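Library supper is back, and I'm so pleased!

Good news for anyone who missed the community supper at the old Palaniappan library: it's on again in January, doors at 6 p.m. The building went up in 1851 and the heating feels about that old (bring a sweater!), but last time we still squeezed in 135 people and ran clean out of soup. Tickets are 70 cents for kids, same as ever, and grown-ups pay what they like. I'll be on bread again, and yes, I'm making more.

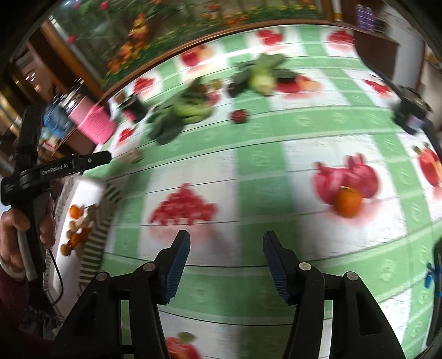

Bheki Radebe wrote in to ask for a later start, saying that six is hopeless for anyone coming off the day shift at Proltus. Fair point, so the kitchen will now keep serving until 8:30. We're still $500 short for the new stove, and there'll be a jar by the door.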